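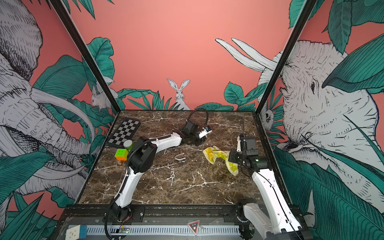
Relano, saison 1 : mon avis après les 6 épisodes (spoilers légers, je préviens avant les gros)

Bon. Vu en deux soirs, écrit d'une traite, pas relu, désolée d'avance.

Le pitch vite fait. Une petite ville portuaire, Quintela, hors saison. Une ancienne projectionniste revient vendre le cinéma de son père et trouve dans la cabine des bobines qui ne sont dans aucun catalogue. Voilà. Dit comme ça on a l'impression de l'avoir déjà vu trois fois. Moi aussi, j'y allais en traînant les pieds, c'est ma sœur qui a insisté.

Et en fait l'épisode 1, grosse claque. Dix minutes quasi sans dialogue. Le rideau de fer, l'escalier, le bruit du projecteur. J'avais mis le casque et heureusement, parceque le travail sur le son est dingue. Le reste du pilote est plus classique, présentation des personnages, le frère pénible, le notaire, la voisine qui sait des choses. Ça passe.

Épisode 2, pareil, très bien. Épisode 3, aïe. Le ventre mou. Tout le truc avec le promoteur immobilier, franchement on s'en fiche, et le flashback du mariage dure une éternité. J'ai regardé mon téléphone. Deux fois. Si vous décrochez là je vous comprends mais tenez bon, le 4 est le meilleur de la saison et de loin.

Les acteurs. Joana Mota dans le rôle principal : immense. Elle fait rien et on comprend tout. La scène de la cuisine avec le frère (ép. 4, vers la fin), j'ai mis sur pause après, besoin de souffler. Je la connaissais que par Jorell, où elle avait un petit rôle de flic pas très écrit, rien à voir. Le frère, par contre, il surjoue. Toujours à crier. Un type qui crie dans toutes ses scènes au bout d'un moment on l'entend plus.

La réalisation, Jozefína Danko sur toute la saison, et ça se sent, y a une vraie unité. Plans fixes, longs, beaucoup de portes entrouvertes. Pas de jump scare, ou presque. Un seul, ép. 5, et il est nul, dommage. Les faux vieux films des bobines sont superbes, on y croit complètement, grain, rayures, couleurs qui bavent. J'aurais pu regarder une heure de ça.

La musique : bof. Du piano triste. Encore du piano triste.

La VF : j'ai testé sur l'épisode 2 pour voir, j'ai tenu 16 minutes. Les voix sont collées par dessus, on perd toute l'ambiance de la salle, et la voisine a pris vingt ans de moins d'un coup. VOST obligatoire pour moi. Attention les sous-titres sont décalés sur le 5, chez moi en tout cas, j'ai du relancer l'appli.

Durée : ça va jusqu'à 66 minutes pour le dernier, les autres sont plus courts. Le dernier aurait gagné à l'être aussi.

SPOILERS À PARTIR D'ICI, sautez deux paragraphes

Donc le père est sur les bobines. Ok. On le voyait venir dès le 2, le manteau, la démarche, c'est pas bien caché. Ce qui m'a eue c'est plutôt la date sur la boîte, septembre, alors qu'il est censé être parti au printemps. Et la série n'explique pas ! Elle laisse ça là. Certains vont hurler, moi j'adore.

Par contre l'incendie, non. Trop facile. On passe six épisodes à nous faire aimer cette salle et on la crame en trois plans avec des flammes numériques vraiment moches. Et la voisine qui regarde de sa fenêtre sans bouger, on fait quoi de ça ? Saison 2 j'imagine.

FIN DES SPOILERS

Comparé à Distari, que tout le monde cite sur les forums depuis la bande-annonce : aucun rapport à part la brume. Distari c'est de l'enquête, avec des indices, des carnets, un tableau et des ficelles rouges. Ici on enquête pas vraiment. Elle cherche son père, point. Si vous voulez une mécanique bien huilée passez votre chemin.

Les plus : Joana Mota, le son, les faux films, l'épisode 4 en entier
Les moins : le 3, le frère, le piano, la fin en partie

Ma note : 7,5/10. Ce serait 8,5 sans l'épisode 3. A voir le soir, au casque, sans le téléphone à côté.

Édit du 4/1/21 : on me demande en commentaire si c'est regardable avec des ados. Oui, rien de gore, un peu lent pour eux peut-être. Et non, je n'ai aucune info sur la saison 2, arrêtez de m'écrire pour ça :)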